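Trivik Student Reports
Setting Up a Small Drinks Station: Layout and Order of Work
Gil-soo Baek
September 29, 2018

1. Background

The hospitality course at Trivik asks each student to plan a work area and write up how it was arranged. I chose a drinks station on a single long table. The station had to handle water, iced tea and fruit garnishes, and one person had to be able to run it. My budget was 92 dollars, and most of the small items came from the Homitz store room.

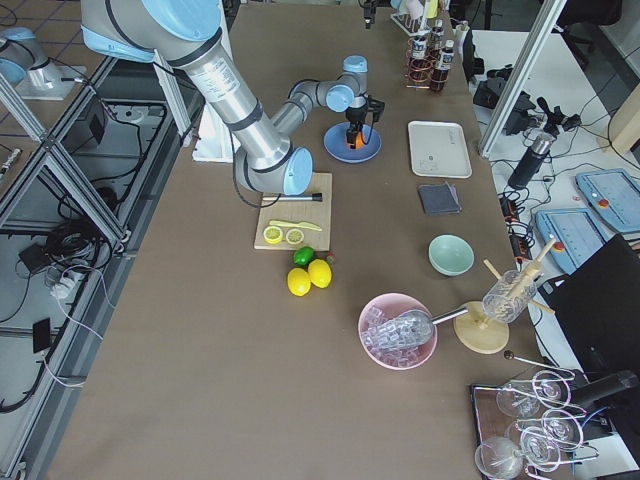 Page 20

2. Layout

I kept the cutting board on one side and the glassware on the other. Lemons and the lime stay at the front of the board so they can be picked up with the left hand. The ice bowl is next to the drying stand, and the stemmed glasses go on the dark tray in the corner. My first plan had the tray behind the board. I dropped it after a trial with my lab partner, Mokoena, when we kept reaching over the knife.

Bottles were the harder part. A row of bottles standing on the table takes up space and the labels end up facing every direction.

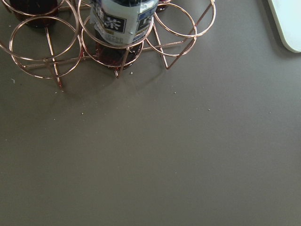
A wire rack solved most of this. The rings hold each bottle in its own place, and the person pouring can put it back without looking for a gap. The rack is light, so I would not load only one end of it.

Garnish fruit was limited to lemon, lime and mandarin. I left the middle of the table clear for pouring and put fruit and bowls out toward the edges. 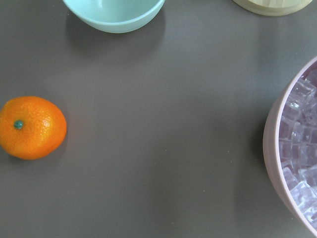 3. Ice and Glasses

The handout from Bromatico suggests filling the glass first and adding ice last. I timed both orders over 31 drinks. Ice first was faster by about 20 seconds across the whole set, a small gain.

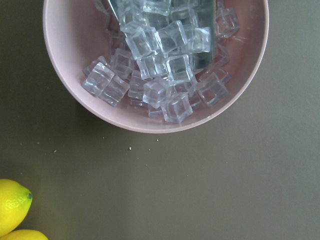
Bowl size matters more than I expected. The ice bowl needs room for the scoop and for a hand. A wide one like the pink bowl can take a whole tumbler lying on its side among the cubes, and that is the width I would ask for again. A narrow bowl in the first trial sent cubes onto the table.

4. Remaining Work

The station will be set up again in November with a second person washing glasses. I still need to find a better spot for the folded cloth.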